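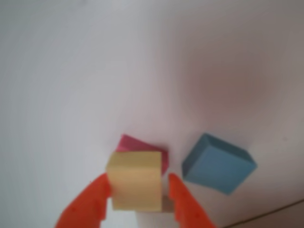

Posted in: Equipment Notes

The Sterum gripper kit was purchased in June at a price of $1,973, wrist camera mount included. The present review covers 31 sessions of handling small colored blocks on a white surface.

Assembly followed the printed guide without difficulty, although the cable clips are weak and 4 of them have been replaced.
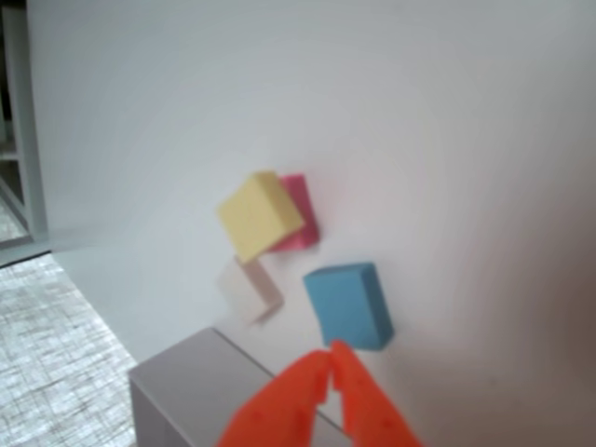 Grip force is set in software on a scale that ends at 99. The default setting is too firm for soft items -- a lower value is advised at the start. Replies from the Sobczak service desk were courteous but slow.

The kit is recommended for teaching use, subject to the remarks on cables. Questions may be addressed to Nosipho Jacobs.

Recent posts
Sobczak Service Plans Compared
A Visit to the Ikville Workshop
Fustmont Bench Supply: First Notes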